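How to freeze bread so it stays fresh

Let the loaf cool completely before you start. Warm bread makes steam in the bag, and the steam turns to ice.

Slice it about as thick as you like your toast. I put 2 slices in each small bag and press the air out with my hand - a straw works too. Write the date on the bag before you fill it.

Lay the bags flat on a tray until firm, then stack them.
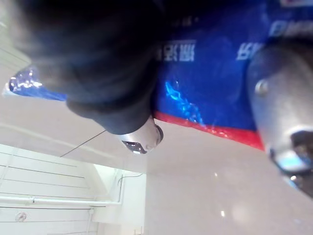 Sourdough keeps well for 10 weeks. Fruit loaf doesn't last as long, and the colour of the crust dulls first. Toast slices straight from the freezer, or leave them on the bench for 40 minutes.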